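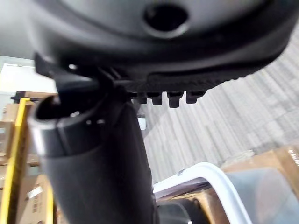
Spyros Panagiotou wrote back after the July draft that the pump-down section went straight from unpacking to a glowing plasma, and could I please put in the part where you find your leak. Fair enough! I've rewritten the whole of section 4 with that in mind, and it's longer now. Sorry.

4. First pump-down of the Gundamen chamber

You should have the chamber bolted to its stand, the Stikach pump on the floor next to it (on the rubber feet, please, it walks) and the Politis gauge controller plugged in but switched off. If you haven't done the flanges yet, go back to section 3. I'll wait.

4.1 Before you start the pump

1. Put on clean nitrile gloves. Fingerprints outgas for ages and I've lost whole afternoons to a thumb.

2. Look at every O-ring under a bright light. You're after hairs, flat spots and little nicks. Wipe each one with a lint-free cloth and a drop of isopropanol, let it dry, and leave the grease in the drawer unless the ring looks dull and stiff.

3. Check the viewport. If you see any chip or scratch in the glass, stop and swap it out.

CAUTION: Never pump on a chamber with a damaged viewport. An implosion throws glass, and the glass doesn't care that it was a small scratch. Wear your safety glasses from this step on.

4. Tighten the flange bolts in a star pattern, a little at a time. I go round the whole flange at least twice before anything is properly snug.

5. Close the gas inlet valve and the vent valve. Then go and touch them both again (I mean it, the vent valve catches me more than anything else on this rig).

6. Check the oil in the sight glass on the pump. It should sit between the two marks with the pump off.

4.2 Pumping down

1. Open the main valve between the pump and the chamber.

2. Start the pump. It'll gurgle loudly at first and then settle into a much quieter clatter as the air thins out. If it's still gurgling after a few minutes you have a big leak, and it's probably the vent valve, see above.

3. Switch on the gauge controller and start the Elar logging program. Choose your gauge from the list, and if you have the newer controller pick the entry marked 516. The old entry will talk to it quite happily and give you nonsense.

4. Let it run for 9 minutes and watch the curve. You want a steep drop that bends over smoothly into a long shallow tail.

5. Keep going for 8 hours if the chamber is brand new or has been sitting open. I start mine in the evening and look at the log over breakfast.

Note: The long tail is mostly water coming off the walls. It's normal, it's boring, and a warm room helps a bit. Don't go at it with a heat gun, the O-rings hate that.

4.3 Finding the leak
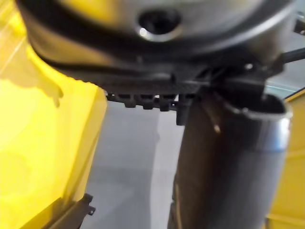 Fig. 4: Gray housing and notched black bracket, close up

So your curve flattened out too high. You've either got a real leak or a dirty chamber, and this is how I tell them apart.

1. Close the main valve, with the pump still running, and watch the pressure rise in Elar.

2. Look at the shape. A rise that slows down and levels off is mostly outgassing, so pump for longer. A straight line that keeps climbing is a leak.

3. For a leak, open the main valve again and let the pressure settle. Then dab isopropanol on one joint with a cotton swab, wait, and watch the trace for a sudden jump or dip. Start with whichever flange you touched last.

4. When you find the joint, mark it with tape, vent the chamber as described in section 5, and clean or replace that O-ring.

CAUTION: Isopropanol vapor catches fire easily. Keep the high-voltage supply unplugged at the wall for the whole leak hunt, and air out the room before you plug it back in.

4.4 Shutting down

1. Close the main valve.

2. Stop the pump and vent the pump line right away, otherwise oil can creep back up the hose.

3. Save the log with the chamber's name and the word "baseline" in it. You'll want that curve next to you the first time the plasma comes up a funny color.

Go on to section 5 for venting, or skip to section 6 if your baseline looks good and you're ready to let some gas in.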